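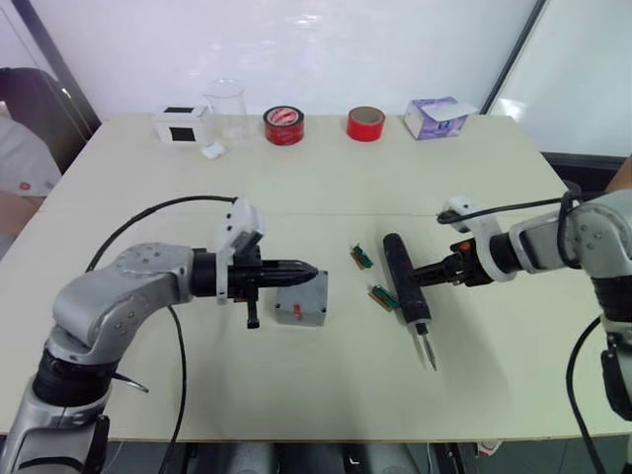 Benvinda Prata wants to know whether the wires should be soldered to the board before or after the board goes into the box, and says the build sheet can be read either way. Before. The sheet has been reworded, and step 3 now reads "solder, inspect, then seat the board."

Search this site
Enter keyword or part number
Go

Small Enclosure Assembly: Frequently Asked Questions
September
By Babatunde Afolabi

These answers apply to the Himwood sensor box, current build sheet. The older Dravulton box uses a different lid and different screws. Parts are not interchangeable between the two.

What do I need on the bench before I start?
The enclosure base and lid, the board for that enclosure, lid screws, the wire set, a soldering iron with a fine tip, a small hand screwdriver, flush cutters, and a multimeter. A light, plain work surface is preferred. Dropped screws are easier to find on it.

Does the board fit in only one direction?
Yes. The connector edge faces the cable opening. The board will drop in backwards if it is forced, and the mounting holes will then miss the posts by a small amount. If a mounting screw does not start by hand, take the board out and check the direction.

What is the usable space inside the box?
The inside width is 44 mm. Component height above the board must stay under 8 mm on the lid side, including solder joints and the tops of any headers. Measure from the bare board surface.

Can I use a powered screwdriver on the lid?
Only on the lowest clutch setting, and only to run the screws down. Do the last half turn by hand. The screws cut their own thread in the plastic the first time they go in. Each time after that, turn the screw backward until it clicks into the existing thread, then drive it forward. Skipping this step cuts a second thread across the first, and the post strips after a few openings.

In what order should the lid screws be tightened?
Diagonally. Start all of them loosely, snug one corner, then the opposite corner, then the remaining pair. Check that the lid gap is even on all sides before the final half turn. A gap on one side only is nearly always a wire caught under the rim.

Where does the wire go?
Along the inside wall on the connector side, then out through the opening. Leave enough slack to lift the board clear of the base and lay it next to the box. Do not coil the spare length on top of the board. Boards waiting for their enclosure should be laid flat and supported.

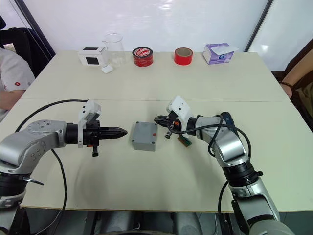
Do not leave a board's weight on its wires for any length of time. The joint at the pad takes the load, and the pad can lift with no visible crack. If this has happened, check continuity from the far end of the wire to the next component on the trace while moving the wire gently. Any flicker in the reading means the joint must be redone.

What iron temperature is recommended?
Use the figure printed on your solder's packaging. The ground pads take longer to heat than the others. Hold the tip there longer and leave the temperature setting alone.

Should flux be cleaned off before the lid goes on?
Yes, with isopropyl alcohol and a stiff brush. Allow 8 minutes of drying time with the lid off.

Can I mix lids from different boxes?
Within the same batch, yes. Batch numbers are molded on the inside of the lid and the floor of the base. Lids up to batch 133 have a shallower rim and will not close fully on later bases.

Is the closed box waterproof?
No. It keeps out dust and fingers. For outdoor use, the Skurketti gasket kit can be added. The kit includes longer lid screws, and the original screws should not be used with the gasket in place.

A post has stripped. Is the base scrap?
Not always. Fit one screw a size larger in that post, by hand. If the post has split down its side, replace the base. Glue in the hole is not an accepted repair.

How should finished boxes be marked?
Mark the side, never the lid. Lids get swapped during service and the mark goes with them. A small dot or label near a lower corner is enough.

What gets checked before a box leaves the bench?
Lid gap even, all screws flush, no rattle when shaken, and a light pull on the cable with no movement at the opening. Record the base batch number on the sheet. If the box rattles, open it again even if it powers up normally.

Where do I order spare screws?
From Van Dijk, under the lid screw entry in the parts list. Order by the part number on your build sheet. Length alone is not enough to identify the screw, as the board screws and lid screws are the same length with different threads.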